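Student project report, August
By M. Goicoechea

The Voltby Cinema and Its Organ: A Local History Project

1. Why I chose this subject

For my project I studied the old cinema in Voltby, a small town one train stop from Ballilberg. Today the building is used as a furniture store, but for many years it was the only place in the district where people could see films. I was interested in one question: what happened to the music when the films began to speak? In books I found many pages about the big theaters in the capital cities, and very few about places of this size.

2. Sources

I used three kinds of material. The first was the account book of the cinema, which is kept in the town archive of Ballilberg. The second was a box of printed programs, most of them from the silent years. The third was the local newspaper. I read it on microfilm, and this took much more time than I had planned. Some pages are so dark that I could not read the advertisements, so my list of films has gaps.

3. The silent years

The cinema opened with a piano only. After two seasons the owners bought a used organ from a chapel in Gomurham for 4,000 crowns. In the account book the same page shows the cost of the transport and of a new bench. The organist played six evenings a week and received a fixed wage, plus a small amount for each children's matinee. The programs often print the name of the main musical piece, but they never print the name of the organist. I found this strange, because the newspaper praised the playing several times.

The organ was also used for concerts in the winter. One notice says that the hall was full and that people were standing along the walls.

4. The change to sound

Sound equipment was installed later than in Ballilberg. The owners first rented a system with discs, and the newspaper complained that the voices came too late after the lips. In the next year they bought a better one and paid for it in parts. The wage of the organist disappears from the account book in the same month as the first payment.

However, the organ was not sold at once. It was played before the film and in the intermission for 3 more years, by a musician who was paid by the evening. Then it was sold for 2,000 crowns, half of the first price. I could not find who bought it.

5. The building today

I visited the store two times. The slope of the floor has been made level, but the balcony is still there and is used for storing mattresses. Behind the former screen there is a narrow room, and I think that the pipes stood in it. The ceiling there is higher than in the rest of the back part, and the wall has a row of filled holes.
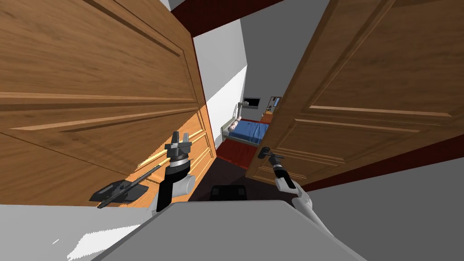 6. What I would do differently

I should have started with the newspaper, since it gave me the dates that I needed to understand the account book. I also spent too many hours on the titles of the films, and in the end I used only a few of them. If I continue this work, I would like to look in the church records of Gomurham for the original order of the organ, and compare the number of pipes with the size of the narrow room.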